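Careers > Energy & Environment > Research and Field Studies

Call for participants: household electricity use study, Zirthorpe area

Hororska is looking for households in and near Zirthorpe to take part in a study of how people use electricity at home when the price changes during the day. The study starts in August and runs for 7 months. We have places for 3000 households. Over 1000 have signed up so far, mostly in the older part of town, and we would now like to hear from people in Ojala and the streets north of the rail line.

You do not need to know anything about energy to take part. You do not need solar panels, a battery or an electric car, though you are welcome if you have them. We want a mix of homes, including apartments, mobile homes and houses with electric heat.

What the study is for

Demand for electricity in this area is highest in the late afternoon and early evening. The local grid has to be built to carry that peak, even though it lasts only a few hours. Hororska is studying whether households can move part of their use to other times without being uncomfortable in their own homes, and what kind of notice they need in order to do it. The results will go into a planning report for the Doltton substation area. A plain-language version will be sent to everyone who takes part.

What you would do

Each household is placed in one of two groups. Placement is by random draw and we cannot move people between groups on request.

Group A gets a message by text or email the evening before a high-demand day. It gives the hours when power is expected to be in short supply, usually between 4 p.m. and 8 p.m. What you do with the message is up to you. Some people will run the dishwasher later, some will change the thermostat, and some will do nothing. All of those are useful to us.

Group B gets no messages and carries on as usual. We need this group just as much, and it is paid the same.

Both groups fill in a short online survey once a month. It takes a few minutes and asks about heating, cooling, cooking and laundry, and whether anything in the home has changed, such as a new appliance or a new person living there. Paper copies are available.

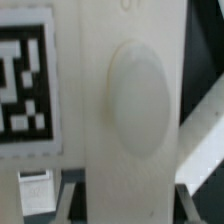
A large oval button on a cream-white panel.

Your bill will not change because of the study. You stay with your current supplier on your current rate. We do not control anything in your home and no equipment will be switched off by us.

Who can apply

– You are 18 or older and your name is on the electric account, or you have written permission from the account holder.
– Your home is in Zirthorpe, Ojala or the Doltton substation area.
– Your home has its own electric meter that records hourly use. If you are not sure, send us a copy of a recent bill and we will check.
– You expect to stay at the same address until the study ends.

Renters can apply and do not need to ask the landlord. Hororska employees and people living with them cannot take part. Only one application per address, please.

Payment

Each household receives $50 after the first survey and another $50 at the end of the study. Payment is by check or prepaid card. If you leave early you keep what you have already been paid. The payments may count as income, so ask your benefits office if you think this could affect you.

Your data

We ask for your permission to collect hourly meter readings for the length of the study. Readings are stored under a number, with your name and address kept in a separate file. They are not sold or shared with your supplier's billing department. The published report will show results for groups of homes only. You can withdraw at any time by email or phone, and you can ask us to delete your readings up to the point when the analysis begins.

How to apply

Fill in the form on the Participate page, or pick up a paper form at the front desk of the Zirthorpe public library or the Ojala town office. You will need your electric account number and the address where the meter is located. We reply to every application, usually within two weeks. If you are accepted, we will send a consent form, which has to be signed and returned before your place is confirmed.

Places are filled by area as well as by order of application, so you may be put on a waiting list if your part of town is already full. We will tell you if that happens, and again if a place opens up.

There is an information evening at the Ojala town office at 6:30 p.m. during the first week of August. The exact day will be posted on the Participate page. You do not have to come in order to apply. The building is accessible by ramp from the parking lot, and children are welcome.

Questions about the study can be sent through the contact form. Please write "household study" in the subject line and include a daytime phone number if you would like a call back.

We use cookies to remember your preferences and to see how our pages are used. By continuing to browse you agree to this. Manage settings | Accept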